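Unit 4 handout: Site visit to the Hakala lab, Grutville
Course contact: Gladys Palomino

Read this before you write your visit report. It covers the second half of the demonstration, which went faster than planned.

Our host was Ville Niskanen. The task on show was turning a gaming wheel with a robot arm and a parallel gripper. A wheel is a good teaching case — the fingers have to hold the rim while it moves along a curve, so the arm must follow an arc and turn the wrist at the same time. If the path is slightly off, the gripper pulls against the rim.

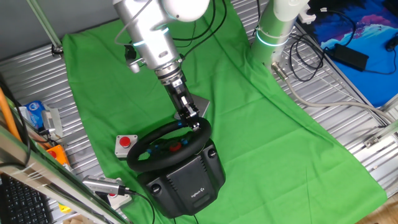
Grip force was the next topic. Too little and the fingers slide along the rim. Too much and the wheel drags its base with it. Niskanen's group keeps a log of every attempt, 200 so far, and sorts the failures by cause. In September most of them were slips.

Terms to know: parallel gripper, wrist flange, emergency stop, end effector, path planning.

For your report:
1. Explain why pushing the rim from one side is different from pinching it.
2. Sketch the path of the gripper for a quarter turn.
3. Say where you would place an emergency stop and who should be able to reach it.

Reports are limited to 1,000 words. Bring a printed copy to room 26.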